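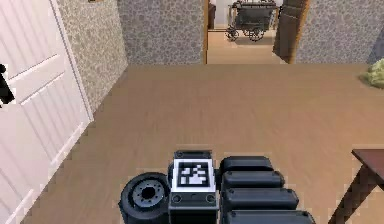

図1 木の床の部屋と、開いた戸口

Kalalham 住まいの言葉データ 第2版

このデータは、Kalalham の町で配られた貸し部屋の案内文から、部屋に関する言い方を集めたものです。床、壁、扉、窓、日当たり、台所、階段などについて、家主や仲介の人がどのような言葉を選んだかを見ることができます。元の案内文は英語で、すべての項目に日本語の訳を付けました。

私(Silviu Radu)は日本語を大人になってから学びました。訳文は何度も読み直しましたが、不自然なところが残っているかもしれません。お気づきの点は「連絡」のところに書いた方法で教えてください。

作った理由

私は最初、翻訳の授業の教材を探していました。小説や新聞の文章は手に入りやすいのですが、貸し部屋の案内文はすぐに捨てられるので、まとまったものがありませんでした。Dolores Pettigrew さんが長い間、引っ越しのたびにもらった案内文を箱に入れて取っておいたので、それを借りて入力を始めました。その後、Clyde Okafor さんが Zuller 不動産の古い冊子を貸してくれて、量が増えました。

案内文の言葉は短くて、文法が省略されていて、そして少し大げさです。たとえば "cosy" は、狭いことを丁寧に言うときによく使われます。日本語では「こぢんまりとした」と訳しましたが、文脈によっては「コンパクトな」にしたところもあります。この使い分けは note の列に説明があります。

中身の大きさ

項目の数は 4,000 です。元になった冊子とちらしは合わせて 206 点です。一つの項目は一つの言い方で、一つの語のこともあれば、短い文のこともあります。同じ言い方が別の冊子に出てきた場合は、別の項目として残しました。頻度を調べたい人のためです。

第1版では重複を消していましたが、Arlo Schumacher さんから「それでは流行の変化が見えない」という意見があり、第2版で戻しました。第1版を使って計算した結果とは比べられませんので、ご注意ください。

ファイル

kalalham_terms.csv 本体です。文字コードは UTF-8、区切りはコンマです。
sources.csv 冊子とちらしの一覧です。
glossary_ja.txt 訳語をそろえるために作った表です。
changes.txt 変更の記録です。
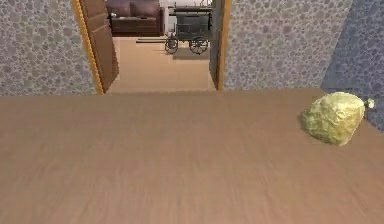
本体の表には 11 の列があります。順番は次のとおりです。

id 項目の番号。欠番があります。
source_id 冊子の番号。sources.csv と同じ番号です。
page ページ。ちらしの場合は空です。
text_en 元の言い方。つづりの間違いも直していません。
text_ja 日本語の訳。
part 部屋のどの部分についての言い方か。
tone 言い方の調子。
length_en 元の言い方の語数。
translator 訳した人の頭文字。
checked 別の人が確認したかどうか。
note 自由な書き込み。

part の値は floor、wall、door、window、kitchen、stairs、light、storage、other のどれかです。一つの言い方が床と壁の両方について述べている場合は、先に出てきたほうを選びました。"boards and paper throughout" のような言い方がこれに当たります。この paper は壁紙のことですが、最初に訳したとき、私は紙のことだと思って「紙類多数」と書いてしまいました。第2版で直してあります。

tone の値は plain、praise、warning の三種類です。plain は事実だけ、praise はほめているもの、warning は注意や制限です。praise と plain の境目は難しいです。"bright" は明るさの事実でもあり、ほめ言葉でもあります。Otis Van Dusen さんと私が別々に判断して、合わないときは話し合いましたが、全部の項目で話し合えたわけではありません。checked が no の行は、一人だけの判断です。

訳し方の決まり

1. 元の文が名詞だけなら、訳も名詞で終わらせます。「です・ます」は付けません。
2. wooden floor は「木の床」とします。「フローリング」は、元の文に boards または strip がある場合だけ使います。
3. double doors は「両開きの扉」とします。引き戸であることがわかる場合は別の訳にして、note に理由を書きます。
4. 長さや広さの単位は換算しません。
5. 人の名前、電話番号、番地は入力の段階で消して、[削除] と書きます。

二番目の決まりについては、日本語を母語とする友人から、今の日本の広告ならほとんど「フローリング」と書くだろうと言われました。そのとおりだと思います。ただ、案内文の多くは古く、書いた人の選んだ言葉の違いを残したかったので、このままにしました。自然な広告文が必要な方は、text_ja をそのまま使わずに、glossary_ja.txt の右側の欄にある別の訳語に置き換えてください。

壁紙の柄の名前も困りました。pebble、cobble、shingle はどれも小石のような柄ですが、英語を話す人に聞いても、区別の説明が一人ずつ違いました。訳は「小石柄」「玉石柄」「砂利柄」と分けてあります。これは便宜的なもので、柄の大きさの順だと思わないでください。
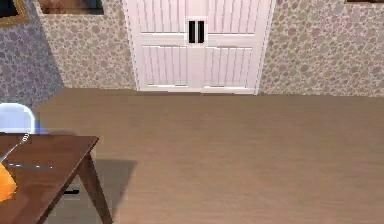
冊子の画像も配布していますか。
配布しているのは文字のデータだけです。冊子の多くは紙の状態が悪く、家主の名前や連絡先が読めるページもあるため、画像は公開しない約束で借りました。研究のために原文の確認が必要な場合は、source_id と page を書いて連絡してください。該当する部分を書き写してお返しします。

入力の方法

入力は全部手で行いました。初めは文字認識のソフトを試しましたが、飾り文字の見出しと、二段に折れた価格表のところで間違いが多く、直す時間のほうが長くなりました。Iwasaki という名前の入力用の表計算テンプレートを Clyde さんが作って、それに打ち込む形に変えました。テンプレートは part の欄を選択式にしてあるので、値の打ち間違いは少ないはずです。

一冊が終わると、別の人が最初の見開きと最後の見開きを原文と比べました。間違いが見つかった冊子は、全体を比べ直しました。真ん中のページの間違いは、この方法では見つからないことがあります。

ハイフンの扱いは統一できていません。"built-in" と "built in" は原文どおりです。検索するときは両方を試してください。引用符は、まっすぐな形にそろえました。元が手書きのちらしでは、コンマとピリオドの区別がつかないものがあり、その場合はピリオドにしました。

わかっている問題

冊子の出どころが偏っています。Zuller 不動産のものが多く、この会社は "delightful" という語をよく使います。町全体の傾向だと考えると誤解になります。なるべく source_id ごとに分けて集計してください。

年がわからない冊子があります。sources.csv の year が空のものがそれです。料金や電話番号の形から推測することもできますが、推測した年は入れていません。

storage の項目では、closet と cupboard の訳が途中で変わっています。id の小さいほうは「物入れ」、大きいほうは「押し入れ」または「戸棚」です。押し入れは日本の部屋のもので、訳語としてよくないという指摘を受けました。私も賛成ですので、次の版でまとめて直す予定です。
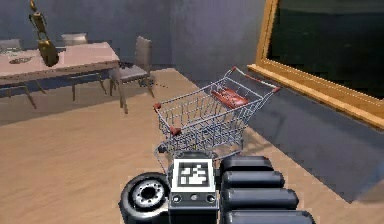
kitchen の項目には、家具や道具の一覧がそのまま入っているものがあります。家具付きの部屋の案内文では、備品の一覧が部屋の説明と続けて書かれていて、どこで切ればよいか決めにくかったからです。一覧の場合は、品物ごとに分けずに一行に入れました。length_en の値が特に大きい行は、ほとんどがこれです。語数の平均を出すときは、外したほうがよいと思います。

また、warning の訳は全体に少し強くなっています。"no pets, please" の please を「ご遠慮ください」とするか「お断りします」とするか、訳した人によって違います。translator の列を見ると、D さんの訳は柔らかく、私の訳は硬いことがわかります。私の母語ではこのような場合に婉曲な言い方をあまりしないので、その影響かもしれません。

使い方の例

翻訳の授業では、text_ja の列を隠して学生に訳してもらい、その後で比べると話が広がります。praise の項目だけを抜き出して、ほめ言葉を plain な言葉に書き直す練習もできます。Minel の夜間講座ではこの練習をして、"characterful stairs" を「急な階段」と訳した人がいました。文脈を読むと、たぶん正しいです。

機械翻訳の評価に使うことはお勧めしません。訳は一つの項目に一つしかなく、短い言い方が多いので、正しい訳が別にいくつもあり得ます。部屋の価値や家賃を推定する目的にも合いません。家賃のデータは含まれていません。

利用の条件

教育と研究には自由に使えます。文章を引用するときは、データの名前と版の番号を書いてください。商品に入れたい場合は、先に相談してください。

元の案内文を書いた人が自分の文章だと気づき、削除を希望されたときは、その項目を消します。これまでに消した項目の番号は changes.txt にあります。欠番の大部分はこのためです。

更新の記録

第2版 5月13日公開。重複を戻しました。tone の列を加えました。paper の誤訳を直しました。
第1版 最初の公開です。床と壁の項目が中心でした。

次の版は6月に作業を始めるつもりですが、公開の時期は決めていません。storage の訳語のほかに、窓の向きを表す言い方を別の列にするかどうか考えています。"southerly aspect" のような表現は日当たりの話なのか窓の話なのか、今の part では選びにくいのです。ご意見があれば聞かせてください。

連絡

間違いを見つけた方は、id、今の訳、直したほうがよいと思う訳の三つを書いて、配布ページの連絡欄から送ってください。理由は短くてかまいません。英語でも日本語でも読めます。返事は私か Dolores さんが書きます。日本語の返事は時間がかかることがあります。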